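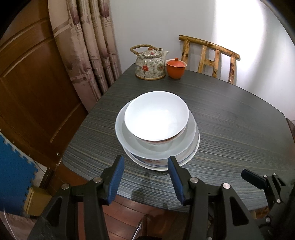
Florence Tremblay wants the blogroll checker to stop marking a site dead after a single failed request. Her point was that two of the sites she reads every morning were flagged last week and both opened normally in her browser.

Notebook, Trondlow feed and link list
16/11/2020
5 min read
Print | E-mail

Agreed with Florence on the principle. Went back through the log before changing any code. Both of her sites returned a timeout, and the checker files a timeout under the same heading as a 404. That is a fault in the classification. The retry count is a separate matter.

Split the result into three states: answering, not answering, gone. "Gone" now requires a 404 or 410 on the home page and on the feed, on separate runs. "Not answering" covers timeouts, refused connections and certificate errors. A site may stay in that state for 30 days before anyone is asked to look at it.

Test set is 100 addresses taken from the top of the public list, same order as in July so the logs can be compared line by line. Timeout was 5 seconds. Raised it to 45 for the second pass only – the first pass should stay short or the whole job runs into the newsletter build.

Second pass cleared both of Florence's sites. It also cleared a recipe blog that Babak had already taken off the public page by hand. Restored it and left him a note.

Redirects are still a mess. Several of the older personal blogs moved from a hosted subdomain to their own domain and then back again, and the checker follows the chain without recording where it ended. Added a column for the final address. It does not overwrite the listed address. Ye-rin asked for that to stay manual, because some of the expired domains now forward to shops, and an automatic update would put those on our page under the blogger's name.
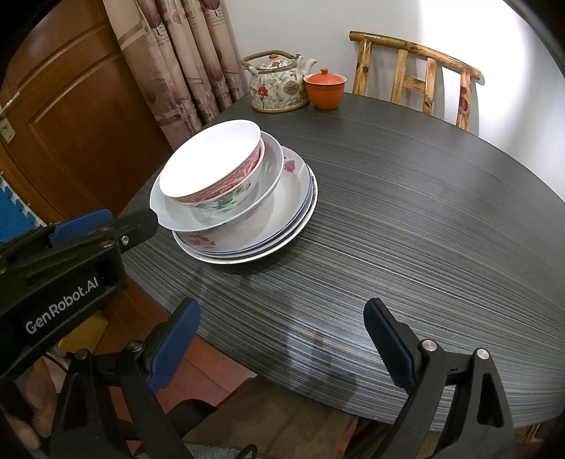
Category folders next. The import from Gruvwood keeps its nesting, so "Book reviews" and "Reading challenges" both arrive inside "Books", and a blog filed in one of the inner folders is also reported as belonging to the outer one. The folders are exported in the order they sit. It is the same arrangement as the dishes on the table, with one patterned bowl nested in another and the pair of them resting in the wide pale one: everything in the top bowl is in the wide one too, if you count it that way. The importer counts it that way. Our page does not, and lists a blog once, under the innermost folder. Wrote a flattening step which keeps the deepest label and drops the parents. Parents are kept in the raw file in case Mehrangiz wants them for the sidebar.

Duplicates after flattening: blogs that publish both a full feed and a summary feed still appear twice. Tried matching on title. This fails for anything called "Home" or "Blog". Matching on the site address inside the feed works better, except where the author has left it blank or pointed it at a social media profile. Not solved today.
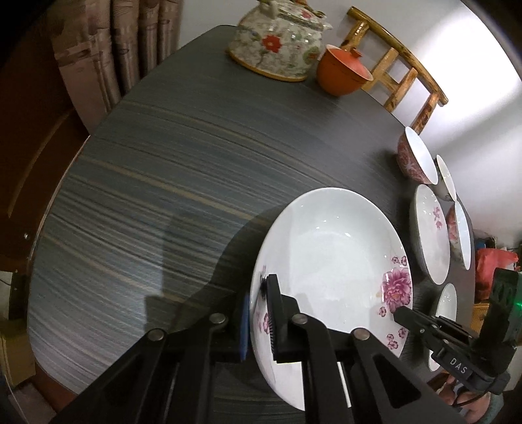

A possible fix is to compare the latest post links from each pair of feeds and merge when they agree. Costs an extra request per pair, which is acceptable on the second pass. Would not catch a summary feed that has stopped updating, but a stale feed should drop out under the age rule in any case.

Age rule, for reference, as Firouzeh wrote it up: a blog with no new post is kept on the list as long as the archive is readable. It moves to "Quiet" and stays there. I had the checker removing these. Corrected. Quiet blogs get the home page check only – no feed request.

Weekly link post: the draft template still pulls the page title straight from the site, including the site name and whatever separator it uses. Trimmed on the vertical bar and the colon. The colon was a mistake, as it cut the second half off a good many post titles. Reverted that part, kept the bar.

Open items
Merge test on feed pairs, using the Ebrahimi export as input.
Ask Mehrangiz about parent labels.
Certificate errors: show the type in the log. At present it only says "error".
Wostitz mirror is still serving the old list. Clear its cache after the next build and check the file date.

Comments (5) | Shares (30)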